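Bernano Lustreware Records
README and data card

Hello, and welcome. If you have found your way to this page you are probably either a collector with a pink-splashed jug on the shelf and a question about it, or somebody who works with catalogue data and wants to know what the columns mean. I have tried to write for both of you, so do skip the bits that are plainly meant for the other one.

What is in the set

The set is a table of 3,273 records, one for each piece of lustre-decorated pottery that I or my correspondents have been able to handle, measure and write up. Most are domestic wares: jugs, bowls, mugs, tea things, a good number of wall plaques, and a stubborn little group of frog mugs that refuse to match any body recipe I know of. The earliest pieces are probably from the first years of the nineteenth century and the latest were made within living memory, when several small firms took up the old patterns again for the gift trade.

The name comes from the Bernano sale, where the first 541 pieces were catalogued on paper cards. Those cards are the backbone of everything here. They were typed by at least two people with very different ideas about spelling, and if you come across "lustre", "luster" and "lustr." in the notes column you are looking at their work. I have left the notes exactly as typed and put my own tidied version in the column next door.

The rest arrived in dribs and drabs. The Palevard group came in one go, already photographed, and the Chareonsuk group came over two winters in a long run of letters, with beautiful pencil drawings of the handle shapes. I would dearly love to scan those drawings properly one day.

The columns

record_id: a plain running number. Gaps are duplicates that were merged, and the numbers are never used again.
group: bernano, palevard, chareonsuk or other.
form: jug, bowl, mug, plaque and so on. The full list is in forms.txt.
body: the clay body, as far as one can tell by eye. Pearlware, creamware, red earthenware, bone china, or unsure.
lustre: copper, pink, silver, or mixed. Pink covers everything from a faint rose to a proper purple, and I know some of you will want that split. So do I, on some days.
method: banded, splashed, resist, stencilled, painted, or overall.
height_mm and width_mm: taken at the widest points, handles and spouts included.
mark: any factory mark, copied letter for letter, with a question mark for each letter that can't be read.
condition: a short free text.
notes_raw and notes_tidy: see the paragraph on the cards.

A word on measuring

The Bernano cards gave heights in inches and eighths, and I have turned these into millimetres. The Palevard pieces were measured with callipers and can be trusted to the millimetre. The Chareonsuk pieces were measured with a tailor's tape, which bends round a belly in a way that callipers don't, so please allow a few millimetres either way on the widths. The column measured_by tells you which is which.

Capacity was left out in the end. We did try it with dry rice on a few of the jugs, and the results varied so much from one afternoon to the next that I couldn't put them in with a clear conscience.
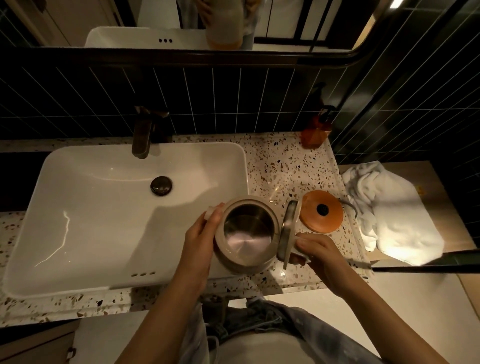
Open kettle held above the counter, its base beside the basin.

Cleaning and handling

I get more letters on this than on anything else, so forgive me for going on a bit. Lustre is a very thin skin of metal over the glaze and it wears far more easily than people expect. Lukewarm water, a soft cloth, and no scouring of any sort. Silver lustre in particular can be rubbed through to the glaze by one keen person with a tin of polish, and there are 100 records in the set where the condition column says something of the kind. Please never put these pieces in a dishwasher. If a piece has been restored, keep it out of water altogether, as the old glues let go without much warning.

Lift jugs from underneath and not by the handle. Old handle repairs are often painted over, and some of them are very good indeed.

How sure are we?

Attribution is the weak spot, as it is everywhere in this field. Only 719 records have a mark of any kind, and a mark is not always the comfort it seems, for transfer plates were sold on from one pottery to the next and the names engraved on them went along too. Where I have suggested a maker on style alone, the word "style" appears in the attribution_basis column. Do please treat those as one person's opinion. I have changed my mind on a fair few already, and the older opinions are kept in history.txt so that you can see me doing it.

Dates are given as a range. A range of forty years looks feeble in a table, I know, but plain copper-banded jugs were made in much the same way for a very long time.

Known problems

The Palevard records use "cup" for what everyone else calls a mug. I have fixed the form column but not the notes.
Several plaques were entered with height and width swapped. If a plaque looks oddly tall, it is probably one of those.
Accented letters in the older notes may come out as nonsense in some spreadsheet programs. Opening the file as UTF-8 puts most of it right.

Files and format

The main table is a comma-separated file, and there is a second copy in the Grimix layout for those who use that catalogue program. The two hold the same records. If they ever disagree, believe the comma-separated one, as the other is made from it.

Using the records

You are very welcome to use, copy and rearrange all of this for study, for teaching or for your own collection list. I only ask that you mention the set by name and keep the group column in place, so that the people who did the measuring get their due. Valuations are not included and I'm afraid I don't give them.

Corrections are always welcome, and so are new pieces. Send a note of the form, the sizes, any mark, and a drawing or photograph of the base if you can manage one. The foot ring often says more than the front does. The next batch of additions goes in this October, and anything that misses it will simply wait for the one after.

Nisreen Akl
Last revised 7th February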